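小首饰和发饰的收纳、清洗、修补:攒了好几年的土办法

先说头绳。我家的头绳以前是哪儿都有:水龙头上套着,门把手上套着,汽车挡位上也套着,真要用的时候一根都找不到。后来我想通了,问题出在它没有一个“顺手扔”的地方。你让一个刚洗完脸、眼睛都睁不开的人去拉抽屉、开盒子、再按颜色放好,她是不会干的(我自己就不会)。所以我现在的第一条规矩就是:每天都用的东西,放在敞口的容器里,一伸手就能丢进去!

敞口容器最好是浅的。我试过深罐子,漂亮是漂亮,但底下那一层永远见不到光,去年换季倒出来一看,有三个发夹我早就以为丢了,还重新买过一模一样的。浅盘子就没有这个毛病,所有东西都摊在一层里,扫一眼就知道有什么。厨房里装餐具用的浅盘、茶盘、甚至装点心的铁盒盖子都可以,高度两指左右足够。浅色的比深色的好用,黑色一字夹掉在黑盒子里真的能找到人发火。

分格要不要?我的看法是先别买。分格盒买回来,格子的大小往往跟你手上的东西对不上,宽发箍塞不进去,耳钉放进去又空荡荡的。先用硬纸板试!找一个装鞋的纸盒,把盖子剪成长条,中间各剪一道口子,互相插起来就是十字隔断。用上两三个星期,你就知道自己哪一格老是满,哪一格老是空,到时候再去买正式的,尺寸心里有数,一次就买对。

一字夹:厨房那种吸刀的磁条,截短的或者最小号的,贴在镜柜门内侧,夹子往上一拍就住。没有磁条的话,旧冰箱贴背面的软磁片也行,剪下来用双面胶粘好,吸力小一点,但挂十几个夹子没问题。注意磁条要贴在不溅水的地方,夹子受潮会生锈,锈印子沾到白毛巾上非常难洗。

头绳:卷纸芯是最好的架子,免费的!外面包一层旧布或者礼品纸,头绳一根一根套上去,竖着放在台面上。弹力松了的往下排,新的往上排,早上直接拿最上面那根。套的时候别撑太开,撑着放久了会松得更快。

发箍:我用的是一个大号的燕麦罐,洗干净晾透,发箍直接箍在罐子外面,罐子里面还能放卷发筒。这个办法是从Planedstead那边一家很小的杂货店学来的,老板娘把店里的发箍全套在奶粉罐上卖,我看了一眼就回家照做了。

手链呢,是最容易打架的。细链子和细链子放在一起,第二天早上就成了一团,像是半夜有谁专门来打过结。几个办法都管用,你看哪个顺手:

硬的镯子和软的链子一定分开放。镯子一压一滚,链子就缠进去了。

带扣的链子,扣上再放。就这一个动作,能少掉一大半的结。

特别细的,穿过一根吸管再扣上。粗的奶茶吸管剪成一小段,链子从中间穿过去,两头扣好,怎么晃都不会缠。出门旅行这招尤其好使。

串珠的弹力手串不要挂,平放。挂着的时候珠子的重量一直拽着那根弹力线,时间长了线会变细,哪天一戴,啪,珠子满地滚。
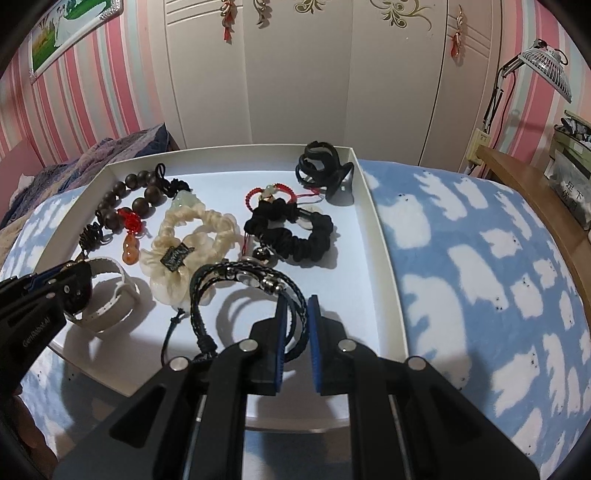
说到珠子满地滚,顺便讲讲怎么捡。别急着趴下去找,先把大家的拖鞋请出房间,再拿一只旧丝袜套在吸尘器的吸头上,用皮筋扎紧,开最小一档慢慢扫过去。珠子会吸在丝袜上,进不了尘袋。关机器之前把吸头移到碗上面,一关,哗啦全掉进碗里,特别解压!我靠这个办法从沙发底下捡回来过一整串米珠,还附赠一枚硬币和半块饼干。

捡回来之后重新穿也不难。弹力线买0.8毫米的最通用,小米珠用0.6毫米。线剪下来以后先拉几下,预先撑一撑,穿好以后就不会一戴就变松。打结用外科结,就是普通的结第一下多绕一圈,拉紧,再正常打一次,最后点一小滴胶水,等干透了把线头剪短,结塞进孔最大的那颗珠子里。穿之前在线的尾巴上贴一小条胶带,不然你穿到最后一颗,手一松……我就不说我是怎么知道的了。

链子已经缠死了怎么办?倒一点婴儿油或者食用油在小碟子里,没有就用爽身粉,把那一团放进去轻轻揉。然后找两根缝衣针,平放在硬纸上,一根按住,一根从结的正中间往外挑。记住是挑松,千万别拉线头,越拉越死。我最长的一次挑了将近一集电视剧的时间,挑开那一下真的想站起来鼓掌!解开以后用温水加一滴洗洁精把油洗掉,干毛巾吸干。

接下来是清洗,这部分我特别想讲,因为效果实在太明显了。

布面的发圈和大肠发圈:直接丢洗衣机会缠成一条麻花。装进洗衣袋,袋口系好,跟浅色衣服一起走轻柔模式。没有洗衣袋就用带盖的罐子手洗:温水、一小勺洗衣液,盖上盖子摇一两分钟,倒掉再用清水摇两遍。捞出来用毛巾卷着压一压,平铺晾,别拧,也别上暖气片烤,里面的橡皮筋很怕热。丝绸的那种用冷水,洗衣液换成一点点洗发水就很好。

塑料抓夹和发箍:这些东西上面的发胶和头油你平时看不出来,泡一次就知道了,水真的会变浑。一盆温水,两大勺小苏打,泡二十分钟,拿旧牙刷刷齿缝和弹簧旁边。水温不要高,薄塑料烫了会变形,夹子就咬不紧了。弹簧的位置要擦干,最好夹口张开朝下晾一晚。粘了水钻的不要泡,用拧干的湿布擦,胶最怕水。

银的:小碗里铺一张铝箔,亮面朝上,银饰要碰到铝箔,撒一勺小苏打,倒热水没过去。你会看到冒小泡,几分钟后捞起来冲水擦干,黑的地方就淡下去了。但是!镶了珍珠、绿松石、琥珀这一类的绝对不行,故意做旧发黑的也别放,不然花纹里的层次就没了。这些只用软布干擦。

镀金的和合金的:别刷,别泡,戴完拿眼镜布抹一下就收起来。这类东西的敌人是汗和香水,所以顺序很重要,先喷香水,再抹护手霜,等干了最后戴首饰,摘的时候反过来,先摘它。光是改这个顺序,我一条便宜链子就多戴了两个夏天。

皮绳的:沾了水用纸巾吸干,阴凉处放着,干了以后抹一点点鞋油(无色的)或者凡士林,会重新变软。

再来说防氧化。小密封袋很管用,一袋一件,封口前把空气挤出来。衣服口袋里、鞋盒里附赠的干燥剂都别扔,丢两包在抽屉里。粉笔也能吸潮,一根掰成几截放在首饰盒角落,差不多两个月换一次。我家在Vascombe,一到九月就又潮又闷,墙都好像在出汗,没有粉笔的那年我的银耳圈黑得像铁丝。浴室就更不用想了,再好看的架子,挂首饰也别往浴室里放。

有几样小修补,我觉得每家都该会:

发夹夹不住头发了。一字夹是因为开口被撑大了,用尖嘴钳隔着一层布在弯头那里轻轻捏回来。抓夹是因为内侧太滑,在夹齿根部点几点透明指甲油,干了以后再点一层,立刻就咬得住了。细软头发的人还可以在一字夹上喷一下定型喷雾再夹。

装饰掉下来了。先把两边的旧胶刮干净,这一步大家总是省掉,然后抱怨粘不牢。刮完用酒精棉片擦一遍,涂胶,拿晾衣夹夹住,放到第二天再动。热熔胶快,但冬天会变脆,经常摔的东西用E6000那种软性的胶更好,记得开窗。

开口圈松了。两把小钳子,一手一把,前后错开拧,像开门那样。很多人会往左右两边掰,掰过的圈就不圆了,缝也再合不严。

戴合金过敏、皮肤发痒发绿的,在贴皮肤的那一面刷一层透明指甲油,干透再戴,磨掉了再补。已经痒得厉害的就别勉强了,换材质。

手链一只手扣不上,这个太多人问我了!把一枚回形针掰直一半,弯成小钩,钩住链子的一头,回形针的另一端用同一只手捏在掌心里,另一只手就能从容地去扣了。没有回形针用一小段胶带把链子的一头粘在手腕内侧也行。我现在梳妆台上永远放着一枚弯好的回形针,比专门卖的那种辅助器还好用。

全家一起整理的话,我的做法是这样。找个下午,把所有房间里的首饰发饰全部收来,倒在一块大毛巾上(毛巾很重要,小东西在上面不会滚)。先挑出坏的,再挑出落单的耳环,剩下的一人一堆。坏的别马上扔,珠子、扣子、小坠子拆下来放进一个果酱瓶里,以后补东西全靠它。我家那瓶已经满了,上次给一条Sendby的旧围巾配流苏坠子,就是从里面翻出来的,颜色配得刚刚好,开心了一整天!落单的耳环我给它们一个季度的时间等另一半,等不来就剪掉耳钩做图钉,拿胶粘在平头图钉上,软木板一下子就热闹了。

孩子的东西单独给一个篮子,放在孩子够得到的高度。贴一张图,画什么就放什么,比写字管用。小珠子和纽扣电池的发光发饰一定要收高,家里有三岁以下的更要小心,这个没得商量。

旅行装。药盒,就是一周七格的那种,装耳钉戒指正好,一天一格,搭配都提前想好了。头绳套在梳子柄上。细链子夹在两张保鲜膜中间压平,要用的时候一揭就开。眼镜盒装发夹和小梳子,硬壳的,压不坏。我还喜欢用一块旧的Shirazi花布自己缝的卷袋,一条长方形的布,对折缝几道线分成小兜,缝一根带子一卷一绑就行,缝纫机都不用,晚上看着电视就缝完了。布头哪里都有,旧枕套也可以。

最后是花钱的事。我把这一整套弄下来,真正掏钱买的只有磁条、弹力线和那管胶,其余的全是家里翻出来的。如果你今天只想动手做一件,我建议先做卷纸芯那个,五分钟,做完了就会想接着做第二件。我当时就是这么停不下来的,一直弄到晚饭都忘了煮,全家吃的泡面。

下回写丝巾和帽子,帽子的汗渍我最近试出一个很好的配方,还得再洗两顶确认一下。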